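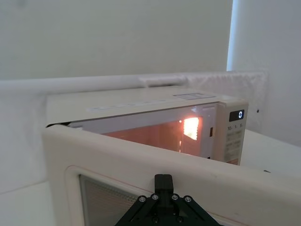 Friday, first week in Larkthorpe

By the author of this diary
Last updated: November

Up before six because the heating pipes knock. They start low in the wall behind the bed and work their way up to the ceiling, and after that there's no point lying there. I made coffee and read the rest of the lease, which I should have done before I signed it. It says no bicycles in the hall. There are 4 bicycles in the hall.

The bus to Casden was late again, 11 minutes by the clock on the pharmacy. I've started bringing a book. A man across the aisle had a rolled-up rug standing between his knees and held on to it with both arms the whole way.

At work they gave me my own desk finally, by the window, with a drawer that only opens if you lift it. Spent the morning on the Imhof invoices. One was entered twice, for 2691 each time, and it took until lunch to work out which one was real. The second one was. I wrote it up and sent it on and heard nothing back, so I suppose it's fine.

Lunch was soup from the place on the corner. Too much pepper. I'll try the other place Monday.

Called Mom on the walk back to the bus. She wants to know if I have curtains yet. I don't. I have the sheet up with pushpins and it does the job, except in the morning when the light comes in along the left side. She is going to mail me the green ones from the old house. I told her the windows here are taller but she's mailing them anyway.

Stopped at the hardware store for felt pads and a bulb for the closet. They were out of the small pads so I bought the big ones and cut them up with kitchen scissors. The chairs don't scrape now. The bulb was the wrong base and I have to take it back.

Weltodik sent another letter about the internet. The appointment is now in 10 days. I've been going to the library in the evenings, but it closes early on Fridays, so tonight I stayed in and unpacked two boxes of books. No shelves yet. They're in stacks along the wall, tall ones on the bottom.

Rained from seven on. To do: bulb, stamps, call about the mailbox key.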